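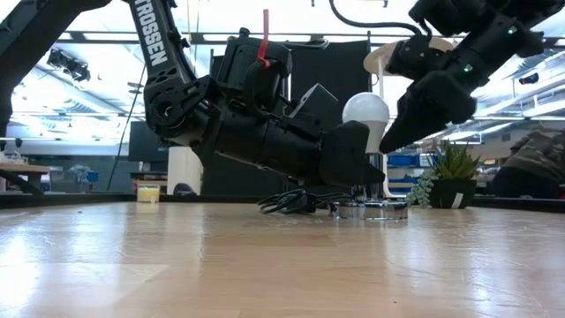 Orkwood desk drive passes 1,080 items with a month to go

ORKWOOD, Sunday, July 19, 2020 – Lamps, notebooks and little fake plants have been pouring into the old Andberg furniture store on Tromport Street, and the people sorting them could hardly be happier. The Orkwood Desk Drive, which puts together study corners for kids who will be doing at least part of their schoolwork at home, has taken in 1,080 items since it opened its doors in June.

The idea is a simple one. Families who need a place to study sign up, and the drive fits them out with a desk, a chair, a light and a small box of things to go on top. So far 188 households have put their names down, and pickup begins the first week of August.

"I thought we'd get a few wobbly chairs and a heap of pencils," said organizer Zdenka Shehu. "People have been giving us lovely stuff! A woman drove over with a whole bedroom set's worth of lamps and then went home for the shades."

Lamps have been the big hit of the summer. There are clip-ons, goosenecks and tall reading lights, plus a few white globe lamps that the middle schoolers on the sign-up list keep asking for. Shehu said she has a soft spot for those herself and is trying hard not to take one home (she has already bought a replacement for the drive, just in case she gives in).

Each family also gets a choice of notebooks and one purely decorative item. The artificial succulents go fastest, followed by picture frames and a crate of painted pebbles from the Orkwood summer camp.

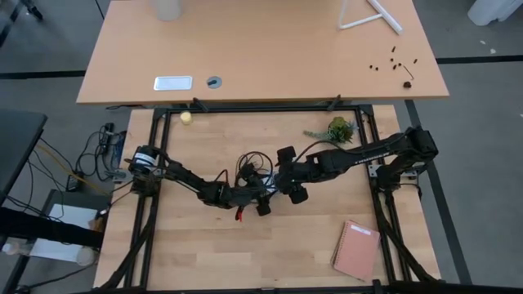 A pink spiral-bound notebook and a small artificial plant on the maple-topped bench.

The desks themselves are the work of Krešimir Stan, a retired cabinetmaker who learned the trade at the Stojanović shop out by the rail yard. Stan takes in tired old tabletops, sands them back and gives them a light finish so the grain shows. He likes pale wood for homework. Dark tops, he says, make a room feel like an office.

"You get under the old varnish and there's this beautiful maple just sitting there," Stan said, running a hand over one he had finished that morning. "Some kid is going to do fractions on that. I love it."

Stan has completed 20 desks and hopes to double that before pickup starts. He is short of legs, of all things, and would be glad to hear from anyone with a broken table in the garage whose legs are still sound. Screws and brackets he has plenty of.

The drive could also use desk chairs in smaller sizes, plain bookends and blank notebooks with no pages torn out. Bedding and clothing can't be accepted. Lamps are still welcome, but please bring the bulb if you have it, wrapped in a towel or a sock.

Drop-off is at the side door on Tromport Street, weekday afternoons until 6 p.m. Masks are required inside, and only 2 donors at a time can come in. Families can still sign up by leaving a note with a phone number in the box by the door, and Shehu calls everyone back herself, usually the same evening.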